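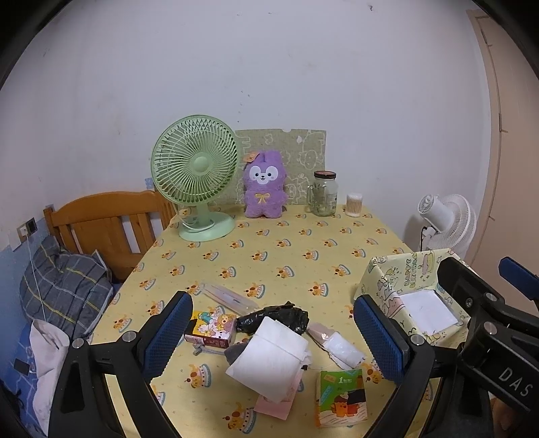

Eine Leserin aus Trakeck schreibt, sie habe ihre bedruckte Baumwolltischdecke nach jeder Mahlzeit mit 60 Grad gewaschen und nach einem halben Jahr zwei Dinge festgestellt: Der Druck sei stumpf geworden, die Fettflecken seien geblieben. Ob das am Waschmittel liege, am Stoff oder an der Temperatur, wollte sie wissen.

Vermutlich an allen drei Punkten, und zwar in dieser Reihenfolge. Zuschriften dieser Art erreichen die Redaktion vor allem im Juni, wenn Kindergeburtstage und Gartentische zusammenfallen. Die folgenden Angaben gelten für bedruckte Tischwäsche aus Baumwolle und aus Mischgewebe, mit Einschränkungen auch für Leinen.

Pigmentdruck und Reaktivdruck

Bei günstiger Tischwäsche mit Motiven überwiegt der Pigmentdruck. Die Farbe liegt dabei mit einem Bindemittel auf der Faser auf und ist gegen Reibung empfindlich, gegen Licht meist weniger. Beim Reaktivdruck geht der Farbstoff eine chemische Bindung mit der Cellulose ein. Er hält mechanische Beanspruchung besser aus, verträgt aber Bleichmittel auf Chlorbasis schlecht.

Welches Verfahren vorliegt, steht selten auf dem Etikett. Einen Anhaltspunkt gibt der Griff: Fühlt sich die bedruckte Fläche steifer an als der unbedruckte Grund, handelt es sich wahrscheinlich um Pigmentdruck. Bei hellem Grund lohnt auch der Blick auf die Rückseite. Ein Reaktivdruck schlägt häufiger sichtbar durch, ein Pigmentdruck bleibt eher oberflächlich. Sicher ist die Unterscheidung auf diesem Weg nicht.

Bleiche im Vollwaschmittel

Vollwaschmittel in Pulverform enthalten in der Regel Sauerstoffbleiche, Colorwaschmittel und Flüssigwaschmittel meist nicht. Für weiße Tischwäsche ist die Bleiche erwünscht, denn sie entfernt Rotwein, Tee und Obst. Auf farbigem Grund führt sie über viele Waschgänge zu einer Aufhellung, die bei Pastelltönen früh auffällt. Blassgelb und Hellgrün verlieren zuerst an Kontrast gegenüber dem Motiv.

Die Leserin hat nach eigener Angabe ein Vollwaschmittel in Pulverform verwendet. Ein Wechsel zu Colorwaschmittel hält den jetzigen Zustand fest, verlorene Farbe kehrt dadurch nicht zurück.

Fett vor dem Waschen behandeln

Fettflecken auf Baumwolle sind vor allem eine Frage der Zeit. Frisches Speiseöl lässt sich bei 40 Grad mit normaler Dosierung weitgehend lösen. Ist der Fleck älter oder bereits im Trockner gewesen, haben sich Anteile des Öls an der Faser verfestigt und nehmen Tensid nur noch langsam auf. Die höhere Temperatur hilft dann wenig und belastet den Druck.

Die Textilwerkstatt Plornari hat für den Newsletter eine kleine Reihe gewaschen: gleiches Gewebe mit einem Flächengewicht von 200 Gramm pro Quadratmeter, gleiches Colorwaschmittel, Sonnenblumenöl als Anschmutzung. Die Proben mit Vorbehandlung wurden 30 Minuten vor dem Waschgang mit Gallseife eingestrichen. Bei 40 Grad mit Vorbehandlung war der Rückstand geringer als bei 60 Grad ohne. Die Werkstatt weist darauf hin, dass nur ein Gewebe geprüft wurde und Leinen abweichen kann.

Für die Praxis ergibt sich folgender Ablauf:

Feste Reste mit einem Löffelrücken abnehmen, nicht reiben.
Flüssiges Fett mit saugfähigem Papier abtupfen, bis keines mehr übergeht.
Gallseife oder ein mildes Spülmittel von der Rückseite auftragen.
30 Minuten einwirken lassen, das Gewebe in dieser Zeit feucht halten.
Bei 40 Grad waschen, Trommel höchstens zu zwei Dritteln füllen.
Vor dem Trockner prüfen, ob der Fleck verschwunden ist. Andernfalls ab Schritt drei wiederholen.

Schleudern und Trocknen

Bei Pigmentdruck entsteht ein großer Teil des Abriebs in der Trommel. Es hilft, die Decke auf links zu drehen, soweit sie sich falten lässt, und sie nicht zusammen mit Jeans oder Handtüchern zu waschen. Als Schleuderdrehzahl genügen 1.000 Umdrehungen pro Minute. Höhere Werte verkürzen die Trockenzeit, prägen aber Knickfalten ein, an denen der Druck später zuerst bricht.

Auf der Leine sollte die Decke im Schatten hängen. Gebügelt wird von links, leicht feucht und mit Stufe 2, sofern das Etikett nichts anderes vorgibt. Dampf direkt auf die bedruckte Seite kann bei einfachen Bindemitteln zum Anhaften an der Bügelsohle führen.

Imprägnierte und beschichtete Ware

Decken mit Fleckschutz sind ein gesonderter Fall. Weichspüler setzt die Wirkung der Ausrüstung deutlich herab und sollte entfallen. Ein Teil der Imprägnierungen wird durch Wärme reaktiviert, ein kurzer Trocknergang bei niedriger Stufe ist hier also sinnvoll. Beschichtete Decken, im Handel oft als abwischbar geführt, gehören gar nicht in die Maschine – ein feuchtes Tuch und ein Tropfen Spülmittel reichen aus.

Das Etikett bleibt in allen Fällen maßgeblich. Fehlt es, empfiehlt sich ein Test an der Saumkante: weißes Tuch anfeuchten, kräftig reiben, Tuch auf Farbübertrag prüfen. Bei deutlichem Übertrag nur 30 Grad und Schonprogramm.

Hinweise aus der Redaktion

Das Merkblatt zur Fleckenbehandlung liegt in neuer Fassung im Laden Saliba aus und wird auf Anfrage per E-Mail verschickt. Die alte Fassung nannte für Gallseife eine Einwirkzeit von 10 Minuten, das ist überholt.

Die Fleckentabelle Zindilent umfasst jetzt 2.303 Einträge, neu sind vor allem Kombinationen mit Viskose. Korrekturen bitte mit Angabe von Gewebe, Waschmitteltyp und Temperatur einsenden. In der nächsten Ausgabe geht es um Stockflecken in gelagerter Leinenwäsche.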